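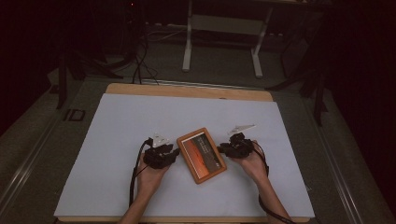 *Page last changed: December. Cable section redone, glove bit taken out.*

This page started as a note taped inside a cupboard door, so forgive the order it's in. It's my house rules for handheld gripper work, the kind where you wear a gripper on each hand and do ordinary jobs with them so that a robot can learn from the recording later. I've been at it long enough to have strong feelings about table tops (never thought I'd type that!), and people keep asking me for the list, so have at it.

## The table

Put something plain and pale over the work surface. I love a wood table as much as anybody, but grain is busy, and a big white sheet or board gives every object a nice clean edge. Leave a strip of wood showing at the far side if your board is too small, that's fine, just leave the *same* strip every time. I cut mine from a Sostar panel, and I wipe it down with a barely damp cloth before each session. Skip the spray polish. It leaves a shine, and a shine catches the lights.

If the board creeps, use two little dabs of removable putty on the underside. Tape on top works too, but then you've got tape in every recording and you'll be sorry when you want to change it.

Keep the background boring as well. Stands and tripods can stay back there as long as they stay put. Mark where the feet go! A dot of paint on the floor is plenty.

## Cables, my favorite subject

Run each cable down the outside of the arm and off toward you. Give it enough slack for a full reach to the far corner of the table and a little more, then fasten it loosely near the wrist. Snug is bad. You want to be able to slide a finger under it with your elbow bent.

My test goes like this: arms all the way out, arms crossed, both hands back to your belly. If anything tugs, start over. Pickering (the shared workshop where I do most of this) has the same test on its wall, only theirs adds standing up and sitting down again, and I've come around to that one too.

Cables across the floor get a cover or get moved to the back where no feet go. I won't bend on this.

## Handling things

Flat things are harder than they look. A tablet, a cutting board, a picture frame: take it from opposite sides, low and level, and close both grippers before you lift. If you close one side first the whole thing swings around on you.

- Anything with a screen wears a thick case. Always.
- Turn screen brightness down to 40 percent and switch off auto-dim.
- Set it down before you change your grip, at least until you've had a good few weeks of practice.
- Squeeze only as hard as the object needs. Rubbery cases forgive you, bare glass doesn't.

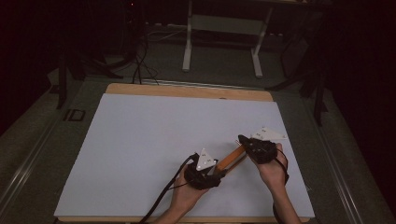 Stay low over the board when you turn something on its edge, too. A drop of an inch is a shrug and a redo, and a drop from chest height is a trip to the store. I turn slowly, with both wrists going together, and I let the object settle before I do the next thing (count to 2 in your head if you're a rusher like me).

And please keep the marker plates on top clean and uncovered! Sleeves are the usual trouble. Roll them up or wear short ones. A dry makeup brush is perfect for dust, and I wouldn't use anything wet on a printed marker.

## Starting, stopping, resting

We work in blocks of 19 minutes at my table, which is an odd number, I know, but my old Flenlow kitchen timer sticks at twenty and I got used to it. After 4 blocks the grippers come off and stay off until I've had lunch. Your thumbs will tell you if you need to stop sooner, so listen to them.

Begin every take with both hands still over the board, and end it the same way. If you fumble, finish the move as naturally as you can and write it down afterward. Don't yell, don't wave your hands about, and don't delete it on the spot, as a fumble with a clean recovery may be worth keeping.

## The log

Paper is fine. I use a Linent notebook with the squares, one line per take: what the object was, which side I started from, anything weird. Put the pen on a string. I've lost so many pens.

Next time I update this I want to add soft things, dish towels mostly, once I've worked out how to fold one without saying a bad word.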